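4. Care and replacement of the finger pads

This section is for the hand-held gripper, left and right unit. Read section 3 first if you have not yet opened the jaws by hand. For the work you need a small screwdriver, a soft cloth, clean water and a strip of plain paper.

4.1 When to do it

Wipe the blue pads at the end of each working day. With fruit, wipe them also between two sessions, for juice and sugar fill the pattern of the pad and the grip becomes weaker. Inspect the pads every 2,000 grasps and replace them at 3,000, even if they look good. In the Ullitberg workshop we change them on Sunday, when no recording is planned.

4.2 Cleaning

1. Switch off the unit and wait until the lamp is dark.
2. Open the jaws fully.
3. Wipe each pad with the damp cloth, from the base to the tip.
4. Dry the pad with a clean part of the cloth.
5. Leave the jaws open for around 4 minutes before you switch on again.

CAUTION: Do not use alcohol or oil. They make the pad hard and the glue lets go.

4.3 Replacing a pad

1. Loosen the screws of the finger, but do not take them out completely.
2. Lift the old pad at the tip and pull it slowly towards the base.
3. Remove the rest of the glue with a fingernail or a piece of wood. No metal tools.
4. Put the new pad on and press it for one full minute.
5. Tighten the screws by hand. Stop when you feel resistance.

Note: Always replace both pads of one gripper together. A new pad against a worn one turns the object to the side.

4.4 Check on the table

After a pad change, make a check with objects of different size and surface. Lay them in front of an empty plate on a cloth, open the jaws and look that both pads point inwards at the same angle.

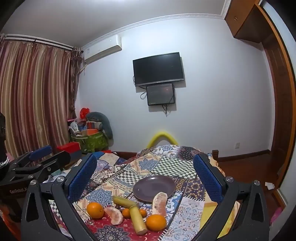 Oranges, pomelo and sugarcane laid out for the check.
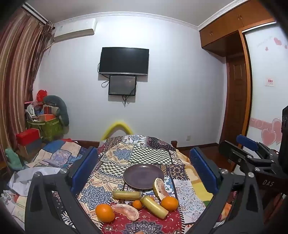 Begin with the orange, then take the sugarcane, and leave the smallest piece for the end. Lift each object 200 mm, hold it still and put it down on the plate. If it slides, close the jaws on the paper strip and pull. The strip must resist equally at both sides. If it does not, repeat 4.3 from step 4.

Write the date of the change in the Zurkura log sheet. Questions about spare pads go to Hervé Lemaire at the Masson store.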